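Tolton Community Help > Student Projects > Robotics Clubs

Hand closes correctly, but the thumb arrives late

Posted by Grunis_Robotics_Club, in April

Our school club is preparing an entry for the Varum student challenge. The task requires the hand to pick up 6 household objects in sequence. The four fingers close together, but the thumb reaches the object after them, and light objects are pushed aside. We have recorded 219 attempts, and the fault is most frequent with rounded items. Members have already replaced the thumb cable and repeated the calibration. We would be grateful for advice on what to examine next.
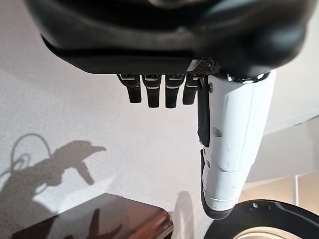
The hand in its starting posture, fingers and thumb pointing down.

The rules permit changes to the control program but do not permit changes to the hand itself.

3 replies

szulc_workshop

Please review the order in which your program issues its commands. In many student programs the fingers are addressed first and the thumb last, and each command waits for the one before it. Our class had the same difficulty. We sent the thumb command first and delayed the fingers by 2 control cycles – the correct delay for your hand will have to be found by trial. Change one value at a time and record each result. It is also advisable to lower the closing speed for the final part of the movement.

millbrook_parent

Have you tried a stronger motor? My daughter's team did that and it was fine afterward.

lab_assistant_east

A stronger motor would be a change to the hand and is therefore excluded by the rules quoted in the original post. I agree with the first reply. I would add that the starting posture deserves attention. If the thumb begins farther from the object than the fingers do, it will arrive late even when all commands are sent together. A partly closed thumb at the start of the approach may be sufficient – check that it still clears the widest object on your list.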